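Tostlow House furnishing and linens, progress report
To: Grukwood small grants desk
From: Wahyudi Yusof
2022-02-01

Quick one, full accounts to follow with the receipts. Sorry its a bit rough, typing between deliveries.

Where we are: 142 items of clothing and linen sorted and logged so far. 58 still in bags in the hallway, mostly winter stuff, coats and a lot of odd pillowcases. Downstairs rooms finished. Upstairs back bedroom in use as the sorting room until the shelving from Nedeck turns up. They now say two more weeks. I have asked for that in writing.

Money: under on bedding, over on transport. The van from Tarigan cost more than quoted, extra trip because the first load didn't fit. Would like to move the bedding underspend across to cover it, please confirm thats ok. No other changes to the budget lines. 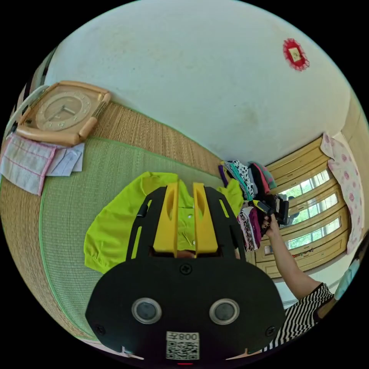 Sorting is being done on the beds for now, no table upstairs big enough. Shirts and jackets get laid out flat, checked for buttons and cuffs, then folded and logged. Slow but we're catching things we missed in the first round, several missing buttons and one torn lining. Lime green one with the small buttons down the center is on the list for the front bedroom wardrobe. Straw mat stays on the bed under everything, keeps the bedding clean. The square wooden clock still needs to go up, it was lying on the mat last I looked, so hooks are now on the shopping list along with a second curtain rod. Flowered curtain is staying. Residents like it and it saves us buying new.

Still to do
Front bedroom wardrobe, hinges and one shelf
Mending pile, need thread and somebody with a machine
Labels for the linen closet
Second fire blanket for the kitchen (ordered)
Wash and re-check everyhting from the hallway bags

Risks: Nedeck again, mainly. If the shelving slips past the two weeks we lose the back bedroom and move-in gets pushed. Handover in June still looks doable.

Need from you: a yes or no on the transport money, and who gets the final inventory.

W. Yusof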